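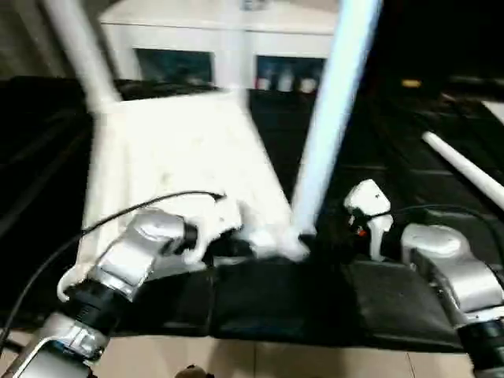
I've had it with folding furniture, and with bistro sets, and with anything sold to me as "garden living". My mum bought her patio stuff in 2000 and it's still going. I've been through three lots since I moved to Fistlow, and the last one, a Carré set that cost me £250, started wobbling before the summer was out.

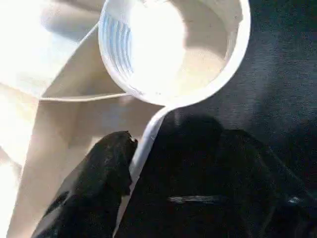 What gets me is that we all pretend this is normal. You pay more for something that looks nice in a brochure, you baby it, you buy it a little jacket for the winter, and then it goes to the tip anyway. Meanwhile the cheap ugly stuff outside the café in Grudau has been rained on for as long as I can remember!
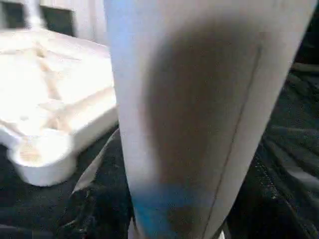 I'm not saying everything plain is good, mind. Some of it goes grubby the minute you look at it, and white is the worst for that. One big brownish smudge down the side, like the one here, and it looks a hundred years old, whatever it cost. But grubby isn't broken, is it? I'd sooner have a few marks than a leg that folds up under my aunt.

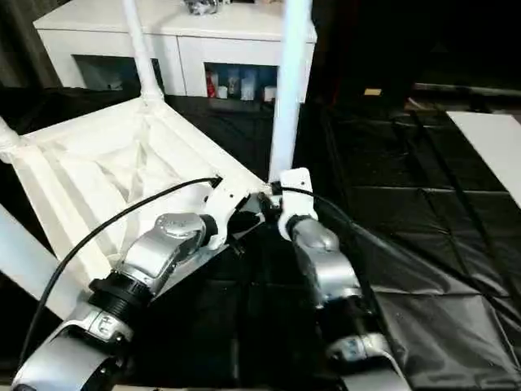 So my advice, if you're shopping this spring, is to be rude about it. Pick things up, sit down hard, ignore the cushions. Tip a plastic chair on its side and look for ribs running across under the seat, the way they do on this white one. The lad in the Clusen shop gave me a very funny look, but I came home with four and I plan to be sitting on them in 2059.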